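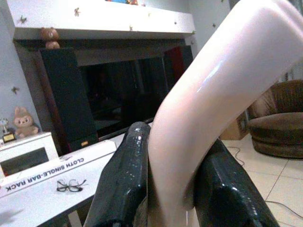 How do I compare two offers for a loose diamond?

Put both offers on a per-carat basis, take off every fee, and check that both buyers are pricing the same grade. The higher figure after those steps is the better offer, as long as you can live with the payment date.

What you need before you start

Have the grading report, the stone's exact carat weight and both offers in writing. An offer made over the phone can change by the time you arrive, so ask for an email. If you have no report, get one first. Buyers who have to guess at the grade will usually guess low.

Step 1. Find the price per carat

Divide the total offer by the carat weight. Use the weight printed on the report, with all the decimals. Do not round up to the next half carat. Prices step up at certain weights, and a stone just short of one will be priced in the lower group. 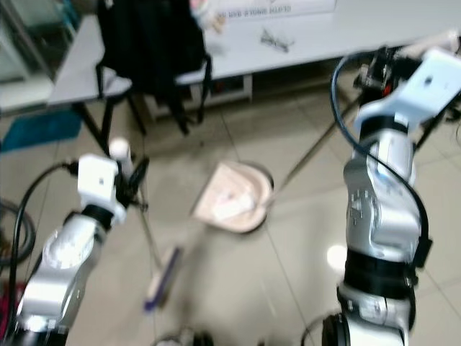

Step 2. Take off the fees

Read the small print for commission, shipping, insurance and bank charges. I had two offers last October for the same one-carat stone. Hanix offered $1,000 with nothing taken off. Achari offered $1,045 less a commission of 2 percent. Achari still came out ahead, by over $20, and shipping was paid by the buyer in both cases. If I had paid to insure the parcel myself, most of that gap would have gone.

Step 3. Check the grade each buyer used

Ask each buyer which color and clarity they priced. Some buyers regrade the stone when it arrives and then lower the offer. Ask these things before you send it:

Is the offer fixed or subject to inspection?
Who pays for the return if I say no?
How long is the offer good for? 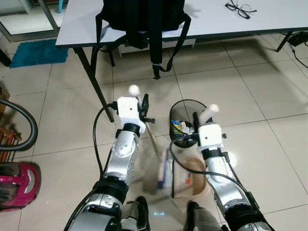 Broom and dustpan on the tile floor

Step 4. Look at the payment date

Hanix paid on the day of inspection. Achari paid after 13 days. If you need the money for a bill, the lower offer may suit you better. Get the payment date in writing along with the price.

Step 5. Keep a record

Write down each buyer's name, the per-carat price, the fees and the final amount. I use a sheet called Lutach for this, but a notebook works. Keep a copy of the shipping receipt until the payment clears.

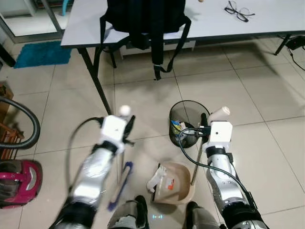

Black backpack and a pair of glasses on the table

Guide by Rajeshwari Thevar for Piris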